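The Goat at Tollamard Ferry

I took the job at the Tollamard ferry because my aunt knew the woman who sold the tickets, and because I was nineteen and had already been fired from the cannery. The work was easy. You cast off the ropes, you took the stubs, you tied up again on the other side, and if the fog came in you stood at the front and rang a hand bell until your arm hurt.

On my first morning the skipper told me three rules. No whistling. No sitting on the life jacket box. And if the goat gets on, you don't take a stub from her.

I laughed, and he didn't, so I went and coiled some rope.

I should tell you about the ferry. She was called the Hover, though all she ever did was wallow. She'd been built for calmer water than ours and she leaned to the left no matter how you loaded her. There was room for seven cars if the drivers liked each other. The crossing to Onard took forty minutes on a good day, and on a bad day we didn't go, and people slept in their cars and ate whatever the ticket lady had in her cupboard (crackers, mostly, and these terrible little fish in mustard).
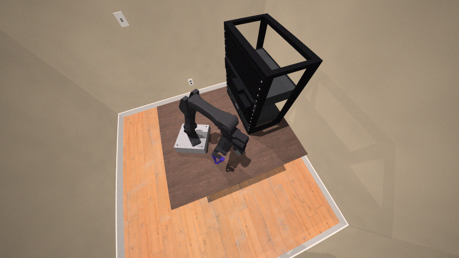 What the ticket lady told me

She'd been at that window longer than the skipper had been at the wheel, and she'd talk if you brought her coffee. So I brought her coffee.

Way back, she said, there was a farm out on the Tzavaras side of Onard, up past where the road quits. The farmer kept goats, and one of them, a brown nanny with one horn, would follow his daughter anywhere. Down to the school, into church, up on the roof one time. When the girl got sick and had to be taken across to the hospital, the goat walked down to the landing behind the truck and they had to tie her to a post to keep her off the boat.

The girl got better. It took most of a winter, but she got better, and she came home in the spring fat and cross and wanting her goat. Only the goat had chewed through her rope the night they left. Somebody had seen her go in off the end of the landing, swimming hard after the lights.

"So she drowned," I said.

"Well, she didn't get to Tollamard," said the ticket lady, and drank her coffee.

After that, she said, people would see her on the boat. Never on a regular day. Only when there was somebody aboard who was going over to the hospital, or coming back from it. She'd stand next to them, they'd feel better, and by the time you had the ropes on she'd be gone. The ticket lady had seen her 4 times and had written every one of them on the inside of the cupboard door, in pencil, with the weather. She showed me. It was right there over the crackers.

I figured it was a story they told new deckhands. At the cannery they'd sent me to find a left-handed fish knife, so I knew how this went.

It was September when I saw her. We had the last run of the day, Onard to Tollamard, flat gray water, hardly anyone aboard. There was a bread van, a couple with bikes, and an old man in a good coat sitting by himself on the bench on the left side with a little suitcase between his feet. He had his hands folded and was looking at nothing at all. I'd taken his stub and said something dumb about the weather and he'd been very polite about it.

I was halfway along the deck with the bucket when I smelled her. That's the part I'd swear to in court! If you've ever been near a goat you know what I mean, it's sweet and awful and it gets in your hair. I looked around for a trailer, thinking maybe the bread van had brought something strange over, and then I looked at the bench.

She was just standing there. Brown, kind of scruffy along the back, with one horn that curved and a stub where the other one should have been. She had about a foot of rope hanging from her neck and the end of it was dripping on my clean deck. She'd put her chin on the old man's knee. He was scratching her behind the ear as if he'd done it every day of his life, and he was talking to her, low, so I couldn't catch it over the engine.

I know what you're supposed to do when you see a ghost. You're supposed to scream or drop the bucket. I stood there and thought, I am not going to ask that goat for a stub.

She turned her head and gave me a look — those sideways eyes — and then she went back to being scratched.

I walked up to the wheelhouse, quite slowly. The skipper didn't turn around.

"Is she on?" he said.

"She's on."

"Left side?"

"Left side."

He nodded and eased us back a bit on the throttle, and we took that crossing so gently you could've carried soup. 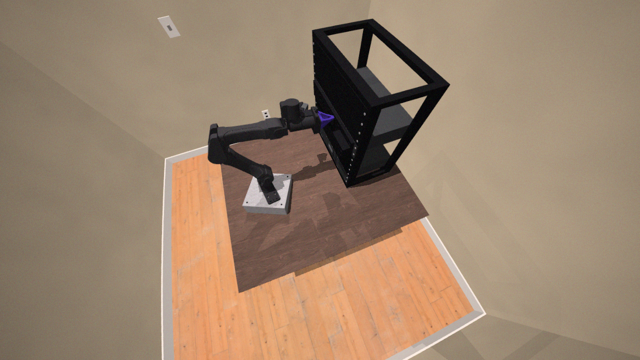
Tying up

When we bumped the landing at Tollamard I had to go forward for the ropes, and I kept my eyes on the knots because I didn't want to see her leave. I don't know why. It felt private. When I did look, the old man was on his feet, buttoning up his coat, with brown hairs all over the front of it. There was a puddle by the bench.

I carried his suitcase up the ramp for him. He told me he was having his heart seen to in the morning and that he'd been scared sick about it all week.

"Nice that you let her ride," he said.

I told him she had a pass.

He came back over with us eleven days later, pink in the face, carrying a bag of apples. He ate one and left the rest on the bench. The skipper said to leave them be, so I did, and I mopped around them. In the morning there were 2 left, and one of those had a bite out of it.

I brought the ticket lady her coffee and she opened the cupboard and handed me the pencil.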